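Garkis project review, 2020-01-29. Speaker notes, collection section.

Open with the target: 1,499 usable demonstrations, two arms. Wrist views first; blur stays in.
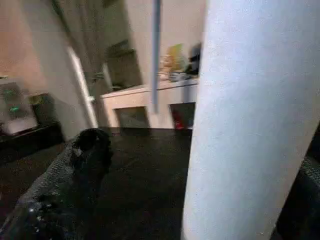 Wrist view, fingers in near field.

Pause. Next, nested cups and angled dividers. Failed grasps are kept and labeled. 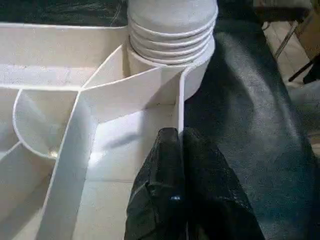
Subira Mushi asks whether failures should be weighted lower in training. Answer: no, same weight, separate tag.

Two-arm handling. Both grippers on one part.
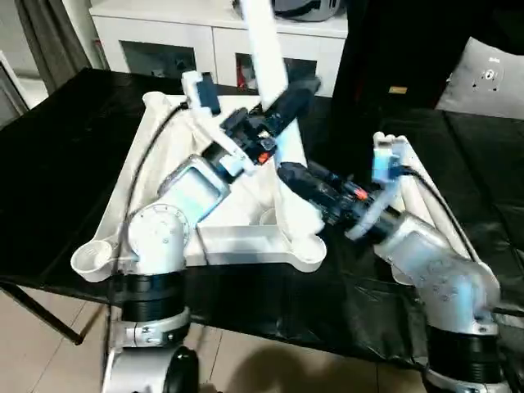

Sync between arms is the main reject cause, 277 so far. Go to the tube grasp.

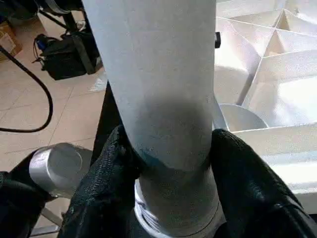

Tube held between two fingers, tray at right.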